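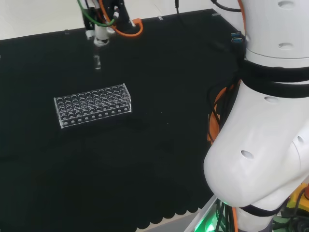
An empty clear rack on a black mat.

Fouzia Lashari has been collecting short moral stories for 24 years. They are the kind that get read out at weddings and school assemblies, or copied into the back of a notebook by someone's aunt. She keeps them in binders in her apartment in Jurklow, and there are now more than 1,000 of them. Her first printed selection, 56 stories under the title Prunora, comes out in December.

She started when her father was in the hospital. A nurse on the night shift used to read to patients who could not sleep, and one of the stories was about a farmer who carries water in a cracked pot. Lashari wrote it down on the bus home.

"I got it wrong," she said. "I put in a well that wasn't there. When I asked the nurse the next week, she told it a different way again, so I wrote down both."

Most of the binders work like that. A story about two brothers dividing a field has 4 versions, and in one of them the brothers are sisters. She writes the teller's first name and the town under each one, and she does not try to decide which came first.

Asked what makes her keep a story, she took a while to answer.

"If I remember it the next morning without looking," she said. "Some of them are very sad and I don't remember a thing. They're sad for the sake of it. Somebody dies on the last line and you're supposed to call your mother."

She does like a few of the sad ones. Her favorite is about a tailor who sews one coat for his son every year, a size too large, and is always a year behind. It has no lesson at the end. Her editor at Stilleveo, the small press bringing out the book, asked for one. Lashari wrote three and took them all out again.

"We had a long phone call about it," she said. "The coat stays the way it is."

The book leaves out names for nearly all the characters. The one exception is a dog called Saber, who waits at a ferry landing for an owner who has moved inland. Lashari tried the story without the name and felt it fell flat when read aloud. She reads everything aloud, usually in the kitchen with the radio off, and marks the places where she runs out of breath — those sentences get cut in half.

She still takes new stories, by letter or in person. She prefers in person. People leave things out when they write, she said, and they apologize too much for their spelling.

The most recent one came from a man who repaired her sink. It concerns a king and a borrowed ladder, and she is waiting for him to come back and tell her the ending.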